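Handout 3: Reading a Venue Capacity Sheet

Every venue publishes a capacity, and every venue means something different by it. Your job as event planner is to find out which number you have been sold before the chairs arrive.

Take the Plemby, a former corn exchange whose brochure offers "up to 690 guests". Those are 690 people standing, with no stage, no bar and apparently no coats. Put in round tables and you are down to 214. Add a dance floor and the sales office stops giving figures and starts using the word "intimate".

Terms to know

Theatre style: rows of chairs facing front. Knees optional.
Cabaret: round tables with one side left open, so that no one has their back to the speaker.
Reception: standing, with a drink in one hand and a plate in the other. Handshakes are left to the guests' ingenuity.

Ask for the licensed limit in writing, and ask whether it includes staff. At Drunadgate it does, and a dinner with 37 waiting and bar staff loses nearly four tables. 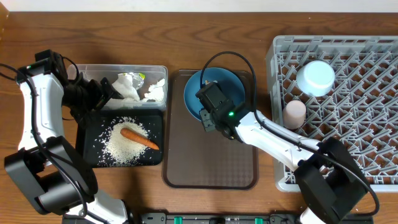 Catering space comes out of the same total. If the kitchen is on another floor, someone will want a corner of your room for plating up, and they will ask for it on the morning.

For next session: read the Cavalcanti hire agreement, including the schedule at the back, and mark every charge that isn't in the headline price. Bring a spare pen.

Fahad Sial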